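Home Forums Data Collection Hand-held Rigs Search Log in

Hand-held Rigs > Trimming idle frames at episode start

kestrel_dof
Looking for opinions before I commit to a trimming rule. We are collecting with hand-held grippers, wrist view only, fingers open at the start and open at the end. The set is 2000 episodes, all tabletop pick and place, stored in Cindgate. A lot of them begin with the operator hovering over bare table with nothing between the fingers. My current loader drops every leading frame until the gripper width first changes. Validation loss went down, but the policy now closes early on the real arm, sometimes before it is over the object.

I suspect the trim but can't rule out latency. Fingers look printed, dark green, wood table, overhead light.
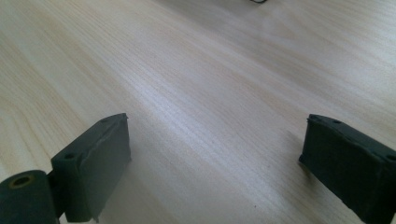 The width signal is logged at the same rate as video, so the cut is exact to the frame. Action horizon is unchanged from the untrimmed runs. Has anyone compared a hard trim against keeping the approach?

mullion22
Your trim removes the approach along with the idle. Width doesn't change while the hand travels to the object, so "first width change" is the start of the grasp. The policy has never been shown an open gripper that should stay open and move. Early closing is what I would expect.

Trim on pose velocity instead. Keep everything from the first sustained motion onward.

kestrel_dof
Some of it should survive. Operators tend to preshape, so width changes partway through the approach.

mullion22
Some operators preshape. Plot the distance from hand to grasp point at the first kept frame, split by operator. I would bet it is bimodal.

pq_servo
Disagree with trimming at all. I keep every frame, including the hover. It costs disk and nothing else. If idle frames dominate, weight them down in the sampler. A deleted frame is gone from every later experiment, and you will want it when you change the action representation.

mullion22
It costs more than disk. With idle frames at full weight you get a policy that sits over the table and does nothing, as zero motion is the most common label for that view. We had this on the Prinness set. The arm would park at the start pose and stay there until someone nudged it.

pq_servo
That is why I said weight them down. Nobody in this thread proposed full weight.

tablesaw_jt
Separate issue. Glossy light wood and an overhead lamp will give you a bright band across the table, and it moves in the image as the wrist tilts. If every open-gripper frame has the band and every closed-gripper frame has the object covering it, you may be teaching the model to read the glare. Check whether the early closing correlates with wrist pitch. Matte mat, or diffuse the lamp, or vary the lighting on purpose.

kestrel_dof
I'd rather keep the table. The deployment site has the same surface. Varying the lamp is possible.

tablesaw_jt
Then vary it. Same surface is fine, same reflection in every episode is what worries me.

Also look for fixed marks. A speck or a bit of cable that stays put through a whole session is a landmark, and the model can use it to work out where it is. Ours learned a tape corner on the Thygesen bench and fell apart when the bench was cleaned.

kestrel_dof
There is a speck near bottom center and something dark at the top edge, probably a cable end. Both are in more than one frame. I'll wipe the table and clear whatever is up there before the next session. 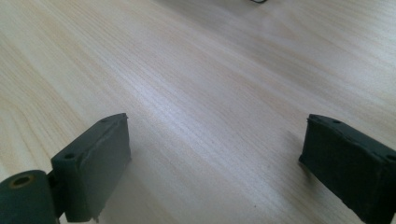 Open fingers over bare table, glare band through the middle and upper right.

mullion22
Clear the cable for sure. The speck I would leave alone until you have some evidence. Random crop and a small color jitter should take care of something that size.

tablesaw_jt
Random crop doesn't help if the finger position in the image is fixed and the mark is near the fingers. Wiping the table takes less time than writing that post.

mullion22
Wipe it, then. My point is that it won't explain early closing and I don't want the ablation to change two things at once.

pq_servo
Agree with mullion22 on that. One run with the velocity trim, one with no trim and sampler weights, same existing data, same seed. Lighting and cleanup go into new episodes only, tagged so you can split them out. Dulturlow lets you filter on session tags at load time. If you are reading straight from Cindgate, you have to write the tag into the episode header yourself.

kestrel_dof
Reading straight from Cindgate. I'll add the tag.

Plotted the distance as suggested. It is bimodal. The larger group starts with the hand almost on the object, so most of the approach is missing there. The other group is the preshapers.

mullion22
That settles the trim for me. I would still measure latency, but after retraining.

kestrel_dof
Results, 3 seeds per variant in the end. Velocity trim: early closing is down to 2 trials out of 22. No trim with weights: same number of early closes, but slower to leave the start pose. The original width trim was clearly worse than both. Keeping velocity trim for now, and raw episodes stay on disk.

pq_servo
What weight did you use on the idle frames? Slow departure suggests it was still too high.

kestrel_dof
Inverse frequency over binned velocity. I didn't tune it.

pq_servo
Then the comparison isn't finished. Try capping the lowest bin and rerun before you call it.

tablesaw_jt
And log wrist pitch on the two that still closed early.

kestrel_dof
Will do both. The rerun is queued behind another job, so expect numbers in March.

Last updated: March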